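Sorting and Storing a Play Kitchen: Term Project Report

Course: Household Design and Organization
Project name: Skindier
Report date: Saturday, December 25, 2021

Summary

Our project asked how the contents of a small play kitchen should be grouped so that children can find things and put them back. We worked with one table, a set of toy foods and a mix of dishes. We tried three layouts, picked one, and wrote a short set of labels for it. 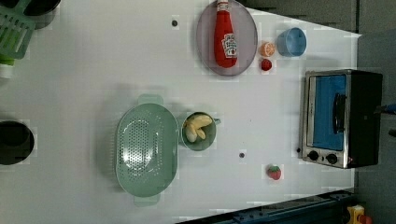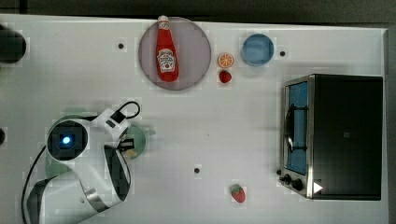
1. Background

The Flelura play center lends out kitchen sets to families on weekends. Each set goes out in one bin and comes back in one bin, and the contents are usually mixed up by then. Staff told us that the small foods are the biggest problem. They end up inside cups or under plates, and a set gets marked incomplete when nothing is missing.

We were given a budget of $55 for bins, tape and label stock. We did not buy any new toys or dishes.

2. Materials

The items we used most in the layouts were:

Ketchup bottle
Plate
Toy orange
Toy strawberry
Toy bananas
Light blue dish
Mint-green colander
Mint-green measuring cup
Light green dish rack
Toaster oven

The toaster oven stayed on the right side of the table for all the layouts. It is the heaviest item and we did not want to keep lifting it.

3. Method

We started in November by laying everything out flat on a white table. White was a good choice because the small red foods show up well against it. Then we tried each layout in turn.

Layout A: by type. Foods in one group, dishes in another, the oven by itself.

Layout B: by size. Large items at the back, small items at the front.

Layout C: by use. Each food next to the dish it would be served on or washed in.

For each layout one of us set the table and another put everything away into the bins without being told the system. We wrote down where that person stopped to think and which items went into the wrong bin. Then we switched places and did it again.

4. Results

Layout A was the easiest to understand. The only item that caused trouble was the ketchup bottle. Half of our group called it a food and the other half wanted it with the plates, since it is taller than any of the foods and does not fit well in the food bin.

Layout B looked neat but did not hold up. The measuring cup was a large item to one person and a small item to another. The strawberry was also easy to miss when it was not close to the other small foods.

Layout C was the most fun to set up and the slowest to put away. Bananas in a measuring cup made sense to the person who put them there – the next person took them out and asked where they belonged.

We chose Layout A with one change. The ketchup bottle travels with the plate, and the plate label says so.

5. Labels

We printed the labels on Trovumix card stock, cut them by hand and covered them with clear tape. Each label has one word and a simple outline drawing. The first batch was too small to read from standing height, so we made the letters larger and left out the color names. The final bins are:

Foods
Dishes
Washing (colander and dish rack)
Oven (no bin, label on the shelf)

6. Problems

The dish rack takes up most of its bin, and the colander has to go in at an angle. A wider bin would fix this but the next size up did not fit the Flelura shelves. The clear tape also lifts at the corners after a few days. We trimmed the corners round on the last set and those have stayed down so far.

7. Next Steps

We would like to test the labels with children who cannot read yet and see if the drawings are enough. We also want to try a contents card inside the lid, so staff can check a returned set against it before it goes back on the shelf.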